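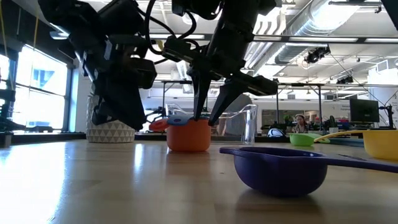 Inicio > Cocina > Trucos de casa > Tapas y vasos que huelen

Última actualización: 2 de julio

De todas las cosas que me preguntáis en Clalura, la que más se repite es qué hacer con los vasos de plástico que se quedan con olor a café, a batido o a ese caldo que una se lleva al trabajo con toda la ilusión. Os entiendo perfectamente, porque en mi casa hemos tenido armarios enteros oliendo a sopa. Lo primero es mirar la tapa, que suele ser la culpable: en un vaso naranja con tapa azul como el de la foto, yo empezaría siempre por lo azul y dejaría el vaso para después.

Si la tapa lleva junta de goma, sacadla con el mango de una cucharilla (nunca con un cuchillo, que la pellizca y luego gotea). Poned agua templada en un bol, 2 cucharadas de bicarbonato y dejad la tapa y la junta a remojo toda la noche. Por la mañana, un cepillo de dientes viejo, un buen aclarado y a secar al aire, boca arriba y sin montar. Lo de no montar es importante – una junta guardada con humedad vuelve a oler enseguida, y vuelta a empezar.

Para el vaso, papel de periódico arrugado dentro y 8 horas de paciencia. Suena a cosa de abuelas y lo es, pero a mí me funciona mejor que el vinagre, que quita un olor y te deja otro. Si hay manchas de tomate, una pasta espesa de bicarbonato y después un rato al sol en el alféizar. En febrero, con el sol tan flojo, tened paciencia y repetid un par de días.

Y ya que estamos con la mesa: los cercos en la madera con brillo se van muchas veces con un paño suave apenas húmedo y otro seco detrás, siguiendo la veta. Nada de estropajo, por favor, ni del lado blando. Yo le doy después una pizca de cera Zumura, muy poquita, y froto hasta que se me cansa el brazo – y todavía un poco más.

Los vasos los guardo sin tapa, y las tapas de pie en un escurridor pequeño dentro del cajón.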